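Fenemby Shared Tables – Frequently Asked Questions
Last updated 8 Jan 2026

Who may use the tables?
Everybody with a Fenemby card. You can come for one hour or for the whole day. Guests of a card holder may also sit with you, but the card holder must stay in the room until the table is cleaned.

Must I clean the table myself?
Yes, before you leave. It takes two minutes. We have a cleaning person in the evening, but she does the floors, the kitchen and the toilets, and the tables are not included in her hours.

What do I clean it with?
Use the wet wipes from the packet on your table. One wipe is normally enough for the whole surface. Go along the grain of the wood and not across it, and do the rounded corners at the end, where fingers leave the most marks. After this, take a dry tissue and go over it once more.

Please do not use the spray from the kitchen. It is made for steel and leaves a grey film on our tables. In April we had to treat one table again because of this spray, and the cost was 200 euros.

Why must the lid of the packet be closed?
With the lid open the wipes dry out, first the top one and then the others. If you are still working and will need another wipe soon, it is fine to leave it open for this time. When you go home, press the lid until you hear the click.
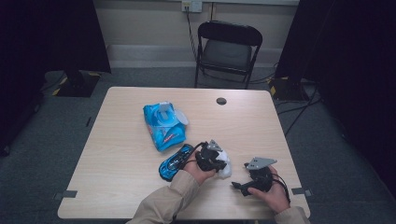
Ga-eun Tak asked us whether the wipes can also be used on phones and on small plastic things, or only on the wood. We checked this with the supplier. On hard plastic they do no harm, but on a phone screen they may leave stripes, so for screens we keep a box of dry cloths on the shelf near the door. Do not put a wipe into any opening, for example a charging socket.

Can I leave my things on the table during lunch?
Yes, up to one hour. Put them together on one side so that another person can see the place is taken. For a longer break, please use the lockers – they are free and the key is at the desk with Maite Escobar.

Where do I put used wipes and tissues?
In the grey bin with a cover, under the window. Tissues and wipes both go there. Wipes must never go in the toilet, even when the packet says something else. Our pipes are old and the last repair cost 600 euros, which we would prefer to spend on chairs.

The packet on my table is empty. What now?
Take a new one from the cupboard marked Redthorpe, second shelf. We buy them in boxes of 50 packets. If you take the last one from a box, write it on the list inside the cupboard door.

May I put hot cups on the wood?
Only with a coaster. The light colour shows every ring, and a ring from a hot cup does not come away with a wipe. Tell Quentin Gaillard if it happens, he has an oil which helps when the mark is fresh.

I have cables with me. Is there any rule?
Keep them on the table or behind it, and not hanging over the passage. Lift a cable when you wipe under it – pulling it over the surface can make fine scratches.

I found something which is not mine.
Bring it to the desk. We keep small things for one month in the drawer with the label "Found".

Who do I write to with other questions?
Ksawery Michalski answers the messages left in the book at the desk, usually on the next working day.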